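The Bag That Thanks You
It wished me a nice day, and then it moved in for good

By Lucimara Cavalcanti

There is a bag in my house that has been telling me to have a nice day for longer than some of my friendships lasted. It has a yellow smiley face on it. It says THANK YOU in capitals. I no longer remember what I bought to earn this gratitude, though I suspect cough drops.

You have this bag too. It's under the sink, inside another bag, which is inside a third bag that you think of as "the good one." Every household I have ever been in keeps a supply of these, and every household believes its own supply to be reasonable. My mother kept hers in a pillowcase. My first roommate kept his in the oven, a system that worked until somebody wanted a pizza.

I decided this fall to take mine seriously. I would pull them all out, flatten them, decide which ones were staying, and find a proper home for the keepers. I gave myself an evening. I bought a basket.
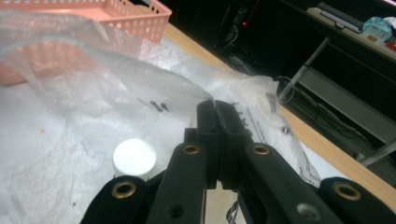

Page last changed: October

The first thing you learn about a thin plastic bag is that it doesn't want to lie flat. You smooth down the left side and the right side rises like bread. You put something on the corner - a bottle, a mug, your elbow - and it puffs up in the middle, with great dignity, as if it had just remembered something. Anyone who has tried to fold one while talking on the phone will know the particular crackle it makes, which carries through walls and sounds to the person on the other end as though you are eating chips at them.

The second thing you learn is that there's a technique, and that people who know the technique will not let you rest until you know it too.

Hermenegildo Bermúdez has run the housewares counter at Fletden, a discount store two bus stops from me, long enough to have strong feelings about lids. He folds bags into triangles. He showed me at the register with four people waiting. You flatten the bag, press the air out toward the handles, fold it lengthwise until it's a strip the width of a ruler, then start at the closed end and turn the corner over and over, the way you'd fold a paper football in seventh grade. The handles get tucked in at the end. His took him about as long as it takes to sneeze. Mine looked like a samosa that had been in an accident.

"You're leaving the air in," he said.

I said I was getting the air out.

"You're moving the air," he said, and rang up the next customer.

He was right. I've been moving the air for years. It's a fair description of how I clean in general.

Fletden still hands out the smiley bags, or a close cousin of them. They come to the store in cartons of 1000, from a wholesaler called Vandbridge, and Hermenegildo remembers every change in the print. There was a season when the smiley came out with one eye higher than the other. There was a carton with the wrong color ink, and the faces looked seasick. Customers noticed. One woman asked for two, which he considers the highest compliment a bag has been paid in his time there.

I asked him why a face at all. Why not just the name of the store? He looked at me with some pity. The name costs extra. The face comes with the bag. Gratitude, it seems, is the generic option.

I have thought about that more than is healthy. The bag thanks you on behalf of whoever happens to be holding the carton: the nail salon, the noodle place, the man who sells phone chargers from a folding table. It has no idea who it works for. It's the most even-tempered employee in retail, and all it asks in return is to come home with you and live in a drawer until one of you dies.

Which brings me back to the basket. I own a number of storage products designed for bags, and they deserve a word, mostly a short one.

The Ruvau was the first. It's a tube of fabric with elastic at both ends, and you stuff bags in at the top and pull them out at the bottom. In theory they come out one at a time. In my kitchen they come out the way scarves come out of a magician, all knotted together, until you are standing in a heap of them holding an empty sock. I hung it on the back of the pantry door, where it got fatter every month and began to look like it was waiting for me.

Then came the Wibisono, a wall-mounted steel dispenser with a slot in the front, handsome as anything, for which I paid a price I have since rounded down in conversation. It holds 30 bags. I put up a shelf level to install it. I drilled. What the Wibisono wants is for each bag to be folded neatly and laid in on top of the last, and a person who would do that has no need of a Wibisono. 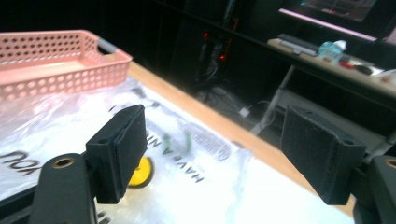 So, a basket. Pink plastic, holes in the sides, the sort of thing that might hold clothespins or shampoo or onions, depending on what sort of home it ends up in. It cost less than lunch. It has no instructions and makes no promises. If you throw a bag at it from across the room the bag will open in midair and float down somewhere else, but you can't blame the basket for that.

I'm fond of a basket with holes in it. You can see what you've put in there, for one thing, and the sight of it works on your conscience. A closed box lets you lie to yourself for years. I once opened a lidded bin marked CABLES and found a single cable and 5 takeout menus, three of them from restaurants that had since become a dentist.

The trouble with any empty container, though, is that it fills up with the wrong things. Set a clean basket down in a lived-in room and turn your back. When you look again it'll have a pen in it. Then a battery of unknown charge. Then one of those small white plastic containers with a cap, the kind that could hold vitamins or contact lens solution or the last of something you decanted for a trip in a more organized period of your life. I have several of these and I have never bought one. They go in the basket because they're small and the basket is there.

My sister calls this the mailbox problem. She has a bowl by her front door that she bought for keys, and in all the time she's owned it the keys have spent maybe one night there. It holds a doorknob. She doesn't know which door.

I went through my bags on a cleared table, because the floor makes me feel like a raccoon. Sorting them calls for a ruthlessness I had to work up to. The ones with holes went first. You can spot most of them by holding them to the light, and the rest you find out about later, with soup. Then the ones so thin they'd been retired the moment they reached the car. Then the enormous one from the mattress store that I'd been saving for, I suppose, a second mattress.

What was left was the middle class of bags. Decent handles, a little wrinkled, some print on the front. A few florists, a pharmacy, a hardware store that closed. And the smileys, of which I had more than I'd have guessed. Lay one down with the handles pointing away from you and the face is upside down, and the smile turns into a frown, a big, bleak one, with HAVE A NICE DAY! arched over on the wrong side like a bit of sarcasm. I worked opposite that expression for most of an hour. By the end I felt we understood each other.

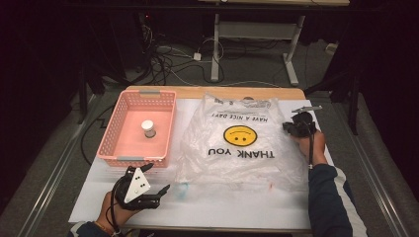

Hermenegildo told me, when I went back to report, that a friend of his once claimed to have 600 bags in a hall closet, and that he'd believed her immediately. She was proud of it. She said that if anything happened, she'd be ready. He asked what sort of thing she had in mind and she said she hadn't narrowed it down.

I understand her completely. The bag drawer is insurance against an emergency that is always just about to happen: the muddy shoes, the leaking peach, the guest who can't possibly leave without taking half the lasagna. And the emergency does come, fairly often. I have carried a wet swimsuit home in a pharmacy bag and felt like a genius. I've lined the bathroom trash can with a florist. I have worn one over a cast in the shower, smiley side out, and been wished a nice day by my own arm.

The guilt comes with them, naturally. Plenty of towns have banned the things or put a nickel on them, and I own the canvas totes that were meant to replace them, and I know exactly where those are, too. They're in the trunk of the car. I'm inside the store. This is the basic arrangement of my adult life and I don't see it changing. The least I can do is use each plastic bag until it comes apart in my hands, and there I can claim a decent record. A few of these have been to the beach more often than I have.

I got the folding down eventually, after a fashion. The trick, if you want it, is to run the side of your hand along the strip a second time, after you're sure it's flat, and to fold tighter at the beginning than feels polite. My triangles still bulge. They have a hopeful look, like ravioli. I did a dozen or so and lined them up along the bottom of the basket and took the little white container out and set it on the windowsill, where it's been ever since.

The rest of the bags I stuffed in on top, unfolded. They came up over the rim and down the side. I pushed them in, and they rose again, slowly, while I was rinsing a cup.

Fletden had the dispensers on sale the last time I was in, next to the register. I bought dish soap. Hermenegildo reached for a bag, and I told him I didn't need one, and then the soap turned out to be dripping a little from the cap, so I took it.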